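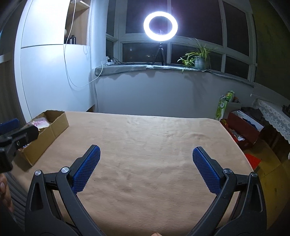
Silvia Kopecký replied:
The yarn weight is your problem. The Hiebert slouch pattern is written for DK and you knit it in worsted. At that gauge 2 extra inches of circumference is what I would expect.

nutar_fan wrote:
Disagree. I made the same hat in Nutar worsted on smaller needles and the brim fit fine. The crown decreases were too steep, so I added two plain rounds between them.

Lorne Paquette replied:
I swatched flat and knit in the round, so the swatch may not mean much. Yarn is Costia merino, superwash, 2000 dye batch code. Brim is 1x1 rib, 13 rounds. It fit off the needles and went slack after the first wash.

Silvia Kopecký replied:
Superwash grows. Block the swatch the way you will wash the hat, then measure. Flat gauge and round gauge differ for most knitters because the purl rows are looser.

brim_and_band wrote:
Growth is overstated in this thread. Tumble on low until barely damp and most superwash comes back. Check the band first, mine says dry flat and I ignored it.

Silvia Kopecký replied:
It comes back once or twice. I would not size a hat on that.

nutar_fan wrote:
Sew elastic thread through the inside of the rib and leave the rest alone. Bada sells a clear one that does not show on dark colors.

Lorne Paquette replied:
Elastic left a mark on my forehead on the last one. I will rip back to the cast-on, go down a needle size for the rib only, and keep the body as is.

brim_and_band wrote:
Cast on fewer stitches too. Needle size alone will not take out 2 inches.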